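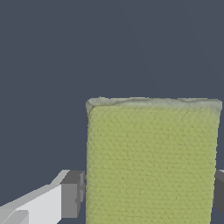 Sponge handling, simulation series 3
Gramstead workshop, April 2021
Entry by L. Loureiro; read by J. Cunha

The question put by Olteo remains whether a two-finger gripper can be trusted with washing-up. Work this month is confined to the simulator and to the grasp itself. The sponge model is yellow-green with a pitted surface and a paler top, and the fingers are set level, one to each side.

Runs completed: 1,076. Runs in which the sponge was dropped during the lift: 178. Most drops followed an approach at an angle. B. Matos considers the friction value too generous and I agree.

Wiping has not been attempted. My view is that the machine can fetch a sponge but cannot yet clean a plate.

To do: lower friction and repeat. Ask M. Moreira for the Skullau contact settings. Plate trials not before October.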